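3.2 Breakfast orders and kitchen preparation

Orders were taken from the till records of the Grodoven cafés over one winter, starting in January. After removing staff meals and voided tickets, 3702 breakfast orders remained. An order was counted as breakfast if it was placed before 11.30 and included at least one hot dish. Drinks bought alone were left out.
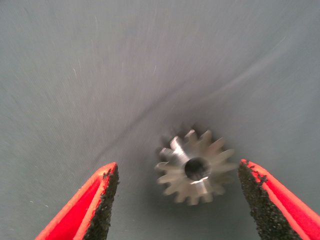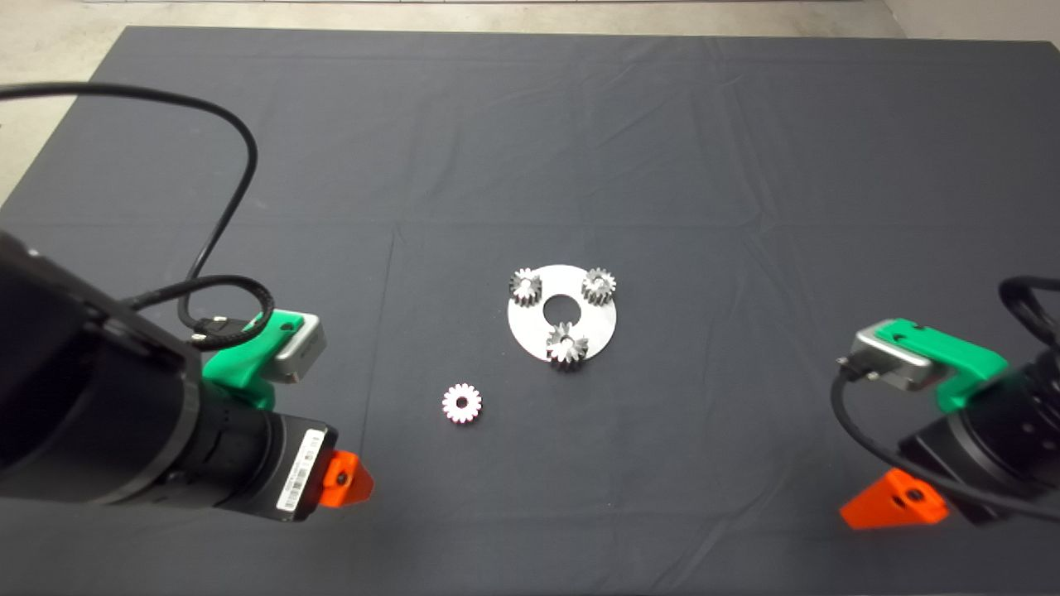
Figure 2. Small metal spur gears on grey cloth: a single gear between two red gripper fingers (first) and three gears on a round metal plate (second).

Each order was placed in one of four groups: eggs on toast, filled wraps, porridge, and baked dishes. Baked dishes included anything finished in the oven and served in its own pan, such as eggs in tomato sauce. Where a table ordered dishes from more than one group, the order was put with the dish that had the longest cooking time. This rule affected 559 orders, most of them placed at weekends by groups of three or more.

The cafés share one menu but not one kitchen layout. The Jirkard branch has a single oven beside the pass, while the Hollmann branch has two ovens at the back, next to the cold store. Staff at Hollmann therefore walk further with each baked dish but can keep more of them going at once. We did not try to correct for this. The two branches are reported separately in Table 3.

Preparation time was taken as the gap between the ticket printing and the dish being marked as ready. Cooks marked dishes by pressing a button on the kitchen screen, and in busy spells they sometimes cleared several tickets together. We dropped any ticket cleared within five seconds of the one before it if the two came from different tables. It is likely that a few true cases were lost this way.

Wraps were filled to order at both branches. Beans and peppers were cooked the evening before, chilled overnight and reheated in batches of 2000 g. Eggs were scrambled fresh. Porridge was made in one large pot at opening time and topped up with hot milk, so its recorded time mostly reflects serving.

We also asked customers how filling they had found the meal, using the short form of the Grinar appetite scale. Cards were left on the tables and collected at closing. Some 20 cards could not be read and were set aside. Customers were not asked for their age or what they had eaten the night before, and the answers should be read with that in mind. Waiting times are set out first, in Section 4.1, followed by the answers from the cards.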